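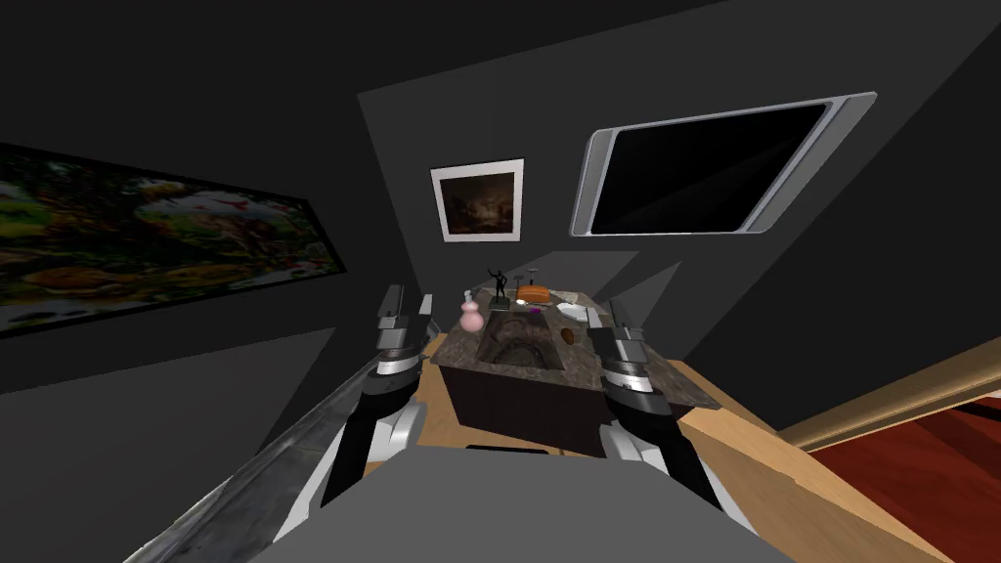

The simulated kitchen used in the remote-control sessions, with both robot arms at the island.

Call for participants: teaching household tasks to a two-armed robot
Flesivel Laboratory, Iltanitz Institute of Technology
Reference: Jisach Study, second phase

The Flesivel Laboratory invites applications from members of the public who wish to take part in a study of how people show a robot what to do. Participants will guide a pair of robot arms by remote control through short kitchen tasks in a computer simulation. The movements recorded will be used to train control software, which will later be tested on the laboratory's own equipment.

No technical knowledge is required. The first phase of the study drew mainly on engineering students, and the laboratory now wishes to hear from people with a wider range of ages and occupations. Applications from those who cook, clean or handle small goods as part of their daily work are particularly welcome.

What taking part involves

Each participant will attend four sessions at the Buckley Building. A session lasts 50 minutes, including a break. The first is given over to instruction and practice, and no recordings made in it will be kept. Participants are seated throughout and hold one controller in each hand. Moving a controller moves the arm on the same side, and a trigger opens and closes the two fingers of its gripper.

The simulated kitchen has a marble-topped island with a basin set into it. Small objects are placed on the island, among them a bottle, a figurine and a flat dish. Their places will be changed between attempts. Typical instructions are to lift the bottle and set it upright at another corner, to put a small item on the dish, or to pass an object from one gripper to the other. Some tasks can be done with one arm. Others will need both, and it is for the participant to decide which arm should lead.

Participants are asked to work at their natural pace. Attempts in which an object is dropped or knocked over are kept as part of the record and do not affect payment. An operator will be present in the room at all times and may end an attempt if the controllers lose tracking.

In the last session a smaller number of participants will be invited to try guidance by hand, in which a real arm is held at the wrist and moved directly through a task. This part is optional. It requires a separate safety briefing and closed shoes.

Who may apply

Applicants must be aged 18 or over and able to use both hands to grip and turn a light controller. Left-handed applicants are encouraged to apply. Glasses may be worn. Instructions are given in English, and printed copies are available in large type on request.

Persons who have been employed in the operation of remotely controlled machinery for more than 40 hours in the past year are asked to state this on the form. They are not excluded, but will be placed in a separate group.

The laboratory has places for 60 participants in this phase.

Payment

Participants will receive 44 euros for each completed session, paid by bank transfer at the end of the month in which the session takes place. A participant may withdraw at any time without giving a reason and will be paid for all sessions attended up to that point.

Use of recordings

The laboratory records the movements of the controllers, the movements of the simulated arms and the positions of the objects. Neither voices nor faces are recorded. Recordings are stored under a participant number, and names are held separately by the study office. A participant may ask for his or her recordings to be removed up to the close of the study.

How to apply

Application forms may be collected from the study office on the ground floor of the Buckley Building or requested by post from Jolanta Urbańczyk, Study Administrator. Completed forms must be received by 13 December 2018. Applicants will be informed of the outcome in writing, and sessions will begin in February.

Questions about the tasks or equipment should be addressed to Eduard Hrubý, Principal Investigator. Questions about consent and the handling of personal data should be addressed to Genowefa Pawłowska, Research Ethics Office.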